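PRESS RELEASE — for use from July

Studbridge clothes and soft toy swap back for a second year, bigger room this time

The Studbridge swap is back. Children's clothes, blankets, soft toys — bring a bag, take a bag, no money changes hands. Doors 10am, finish at 2pm, Aguirre Hall, side entrance. Last year around 80 families came through and we ran out of table space before lunch, so we have taken the big room.

Organiser Andor Bakos: "Ribbed knits went first last year. Leggings, cardigans, anything stretchy. Soft toys were gone by eleven. Please bring more of both."

Sorting is under way now. Knits in one pile, wovens in another, toys kept seperate where we can manage it. Pinks and reds seem to be the colour of the year.

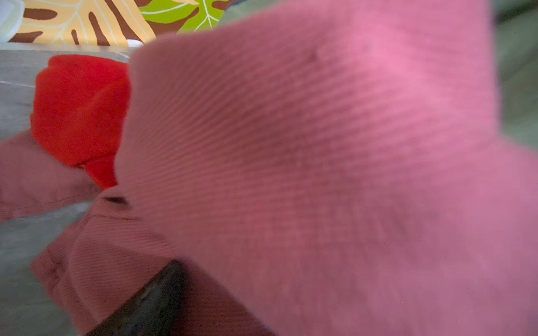 What to bring

Clean clothes, newborn to age ten. Ribbed and corduroy very welcome — check the seams first please. Small marks are fine, holes are not. Soft toys washed and dry. No shoes, no car seats, no electricals.

Drop-off beforehand at Nisel Fabrics, shop hours, ask for Shahzad Warraich. Two bags per household at drop-off, as the back room is small. More can come on the day.

Anything left over goes to the Eltia baby bank, who collect at the end.

"We'd rather have one good jumper than a sack of odd socks," said Mr Warraich. "But we will take the socks if theyre in pairs."

Tea and squash available. Buggy parking in the porch. Press welcome from 9.30am, please ask parents before photographing children.

ENDS

Contact: Andor Bakos, Studbridge Swap, via the desk at Aguirre Hall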